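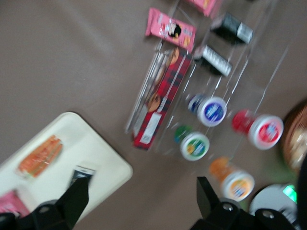 Le présentoir transparent et une partie des paquets

Coin goûter en libre-service au bureau : comment fixer la participation ?

Raquel Carrilho
Bonjour à tous. Je m'occupe du coin goûter de notre petite société à Bivport depuis le mois de mai. Chacun prend ce qu'il veut et met des pièces dans une boîte. Au début, le prix était libre. Résultat, il manque chaque mois de quoi refaire le stock, et c'est moi qui avance la différence. Nous sommes 13, avec deux personnes à mi-temps qui ne mangent presque rien. J'hésite entre un prix par paquet et une cotisation mensuelle fixe. Je voudrais aussi savoir si je dois garder les tickets de caisse, et combien de temps. Le patron est d'accord sur le principe mais il ne veut pas s'en mêler. Merci d'avance.

Gonivley
J'ai tenu ce genre de caisse pendant six ans, d'abord au prix du paquet, ensuite à la cotisation. Le prix par paquet est plus juste, mais il faut que tout le monde ait de la monnaie, et ce n'est plus le cas de grand monde. Chez nous, la boîte contenait surtout des petits papiers « je dois 1 € ».

La cotisation marche mieux à condition de la demander à date fixe, par virement, et de laisser les gens en sortir quand ils veulent. Pour vos deux mi-temps, comptez une demi-part ou laissez-les payer à l'unité, ça évite les discussions. Prenez le total de vos tickets sur trois mois, divisez par trois puis par le nombre de parts, et arrondissez à l'euro supérieur. Le petit surplus couvre les produits périmés.

Pour les tickets, je les gardais un an dans une enveloppe. Je notais aussi les achats et les versements sur une feuille affichée à côté du café — depuis ce jour-là, plus une seule remarque sur les comptes. Fixez-vous aussi un plafond d'avance. Le mien était de 100 €, et quand il était atteint je n'achetais plus rien.

Mitsotakis-Vlachou
Mettez un QR code de paiement et c'est réglé.

Florkia
Le QR code, oui, mais il faut un compte derrière, et si c'est le compte personnel de Raquel tout se mélange avec ses propres dépenses. Si la banque permet d'ouvrir une cagnotte ou un sous-compte sans frais, c'est plus propre.

Un point qui n'a pas été abordé : achetez moins varié. Chez nous, la moitié du budget partait dans des choses que deux personnes aimaient. On est passés à six références, et on en change une par mois selon ce qui reste. Regardez aussi les dates avant de prendre des lots en promotion, surtout pour les biscuits fourrés — ils partent lentement en été.

Raquel Carrilho
Merci, je pars sur la cotisation avec demi-part et je vais afficher la feuille. Pour le sous-compte, je demande à ma banque.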